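Backpack straps keep ripping out, 5 yr old, what are you all buying?

zutitz_mom
1 Mar 2020
ok so third bag since October. kindergarten, he carries a folder and a lunch and a sweater, thats it. strap tears out where it meets the top seam every single time. I'm not spending $60 on a bag for a kid who drags it down the sidewalk. But the cheap ones aren't cheap if I buy 4 a year. Help

gouveia49
Get the Detar. Small one. Ours is on its second kid, zipper still fine. Ugly but who cares

paperclip_dad
Disagree on Detar. Straps are great, but the small one doesn't fit a school folder flat. Comes home bent every day, teacher wrote us a note. Check the folder size first

gouveia49
we have the same bag and the folder fits?? you have to put it in before the lunch

paperclip_dad
Try telling a five year old what order to pack in.

Afroza Seneviratne
Before you buy anything, look at how the strap is sewn. Turn it inside out. If the strap end goes into the seam with one line of stitching it will rip, doesn't matter what it cost. You want a box with an X through it. I do alterations and I fix these all winter. Heavy thread, go over it twice, done in 20 minutes. Don't throw out the ripped ones!

zutitz_mom
I own one needle and I'm scared of it. But good to know about the box thing, going to check in the store

calum_w
Let the kid pick. Seriously. Mine dragged every bag we gave him till he got a dinosaur one, now he hangs it up himself. Don't care about the stitching as long as he likes it

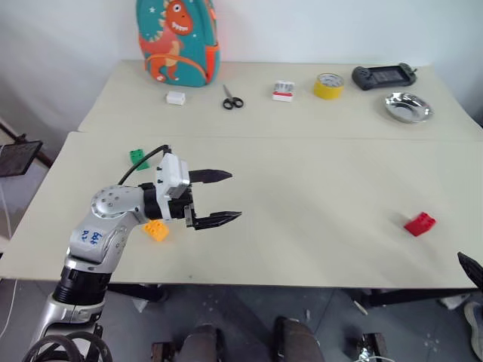

the dino bag, on the table with some blocks

lunchboxlarry
That's cute. Like the orange side pocket. How's it holding up?

calum_w
5 months, no rips. He's not hard on it though, so take that for what its worth

paperclip_dad
Problem with letting them pick is they hate dinosaurs by spring. Then you're buying again anyway. Plain blue, no arguments, name inside in marker

Afroza Seneviratne
I side with calum on this one. A bag they like gets dragged less. Still check the straps.

gouveia49
plain blue is how you end up with somebody elses bag. Happened to us twice last year

lunchboxlarry
Tie a ribbon on the zipper pull. Works for suitcases too

zutitz_mom
Ok plan is, he picks from two, I look at the stitching first. If it rips I'm mailing it to Afroza lol. Will report back

Afroza Seneviratne
Send it washed please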